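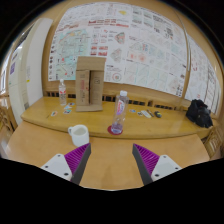 Efren Lumanlan wrote in the margin of our first draft that the fingers ought to stay on the tool between sessions, and that every time somebody took them off for cleaning we were buying a cleaner pad at the price of a worse zero. The point is fair, and most of this section is an answer to it. We had been removing both fingers at the end of each working day. We stopped doing so in August, and the procedure set out below is the one used for the rest of the study.

Figure 3. View from the camera on the Plilov hand-held gripper with the fingers fully open. The white mounting plates are at either side, with the purple ribbed fingers and their grey inner pads between them. The mug stands on the tabletop in front of the shelf, and the larger bottle on its coaster near the shelf's front edge.

4.3 Setting up and looking after the hand-held tool

The Plilov is carried and closed by hand. It has no arm behind it, so there is no fixed base to measure from, and the only record of what the fingers are doing comes from the camera and from the jaw sensor in the grip. Two things therefore have to hold from one session to the next. The camera must see the fingers in the same place when they are open, and the jaw sensor must read the same value when they are shut. Nearly every fault we met during the study was a failure of one or the other.

The unit used here was built from the Detine kit, with replacement pads from Galelska. Work was split between our own room and a second room at Samonte, and the same tool travelled between the two in a padded case. We mention the travelling since it accounts for a good share of the drift reported in 4.5. A second unit was kept for spares and was never used to record.

Mounting plates. Each finger is carried on a white plate, and the fastener holes in the plates can be seen in Figure 3. The plates are printed. The screws go through the printed part into a metal insert, and the printed part gives a little each time the screw is tightened. With the fingers coming off daily, the larger hole on the left plate wore first. The screw still felt tight, but the finger could be rocked with a fingertip, and the open position seen by the camera shifted from day to day by more than the closing error we were trying to measure. We fitted new plates on both sides, although only the left was bad, and set the screws with a small torque driver. They have been left alone since, apart from a check with the same driver on Friday of each week.

The order of tightening matters more than we expected. If the large screw goes in first and is done up fully, the plate turns slightly as it seats and the small screw at the top then holds it in that turned position. We now put all the screws in by hand until they just touch, close the fingers lightly on a flat steel rule, and tighten a little at a time, going round. The rule is left between the pads until the last screw is done. When it is drawn out it should drag evenly along its length. If it drags at the tips and is free at the root, the plates are toed in and the job is started again.

Fingers. The fingers have ribs on the outer side, and these flex when the pad meets something hard. The fingers are meant to flex, and a new pair is noticeably stiffer than one that has been used. We did not record with a new pair until it had been closed 2,000 times on a rubber block, which takes an afternoon and can be shared between two people. After that the stiffness settled. Fine cracks at the bottom of the ribs were the usual end of a finger. They are hard to see face on and easy to see if the finger is bent gently over a lamp, so the lamp test was added to the weekly check. A cracked finger was replaced together with its partner, even if the partner passed. Mixed pairs close off centre, and the operator corrects for it without noticing, which then shows up in the wrist motion.

Pads. The grey pads on the inner faces pick up dust, skin oil and paper fibre. Lumanlan's objection applied most strongly here, as the pads were our reason for taking the fingers off in the first place. They are now cleaned in place. The fingers are opened fully and a strip of lint-free cloth, damp with water and a drop of washing-up liquid, is drawn along each pad from root to tip. A second strip, damp with water only, follows. We used alcohol wipes in the first weeks and gave them up. The pads gripped very well for an hour or so after an alcohol wipe and then went shiny, and two of the earliest sets had to be thrown away with the shine still on them.

Cleaning in place has one drawback. The cloth can leave a thread caught under the edge of the pad at the tip, where the camera sees it as a small bright mark. It does no harm to the grip but it upset our finger tracking more than once. Whoever cleans the pads is asked to look at the live view afterwards with the fingers open and the lights on.

Camera. The lens is wide, and the rounded view with black borders in Figure 3 is normal for it. Both plates and both fingers should be in view, one at each side, when the fingers are fully open. We printed an outline of the fingers on clear film and taped it to the edge of the monitor, so that it can be swung over the live view before recording. If the tips lie outside the outline, the first thing to check is the camera bracket, then the plates, and the fingers last. The bracket was at fault far more often than the rest. Its clamp loosens in the travelling case, and after a trip to Samonte it was usual to find the view turned slightly. A strip of thin rubber under the clamp cured most of this.

The lens cover is wiped with a dry lens cloth only. It sits low on the tool and gets touched when the tool is picked up with the left hand. Eimear Nic Giolla, who did most of the recording at Samonte, put a dab of paint on the grip to show where the thumb goes, and the smears largely stopped.

Zeroing. The jaw sensor is zeroed with the fingers closed on themselves and then checked on the rule. Zero is taken three times, with the fingers opened fully in between, and the middle reading is kept. The room should have been heated for a while first. The printed parts move with temperature, and a zero taken in a cold room was out by the time the first object had been picked up. At Samonte, where the heating came on late, the tool was unpacked and left on the bench while the objects were being put out.

The check before each session. Once the tool is zeroed, the operator makes a short series of trial grips on objects that stay the same throughout the study. A mug is taken by the wall and by the handle, and a clear plastic bottle is taken at the middle. The two were picked for being awkward in different ways. A mug is hard and does not give, so a loose plate shows itself as a small jump in the view at the moment of contact. A bottle gives, and the ribs and the bottle wall share the movement between them, which makes it a good test of whether the two fingers are equally stiff. If the bottle leans to one side when it is gripped, the fingers are swapped left for right. A lean that changes side with the swap belongs to the fingers, and a lean that stays belongs to the plates.

We do not clear the surroundings for this check. Boxes, pens, cards and bags stay where they are, as they do during recording, and a wall poster makes a useful background for judging whether the lens is clean. Small print will be blurred at that distance in any case, so the operator looks at the edges of the larger coloured areas.

Records. Each session has one line in a paper log kept in the case: the zero reading, whether the outline matched, whether the trial grips passed, and anything changed. Over the study 1,412 grips were recorded under this procedure. Of these, 65 were set aside on grounds of tool condition, the commonest being a camera view found to have shifted at the end of the session. Grips were set aside by whole runs back to the last good check, and no attempt was made to rescue part of a run by correcting the view afterwards.

Lumanlan's other suggestion, that the plates should be machined in aluminium, was not taken up for this study. A trial plate was made. It held its screws well, but the added weight at the front of the tool was felt by both operators – Nic Giolla described her wrist as tired before the first break – and we did not want to change the balance of the tool with recording under way. The drawings for the printed plates, including the thicker wall we now use round the larger hole, are given in the supplementary files along with the outline film. Anyone printing the film should check the scale against their own monitor before relying on it.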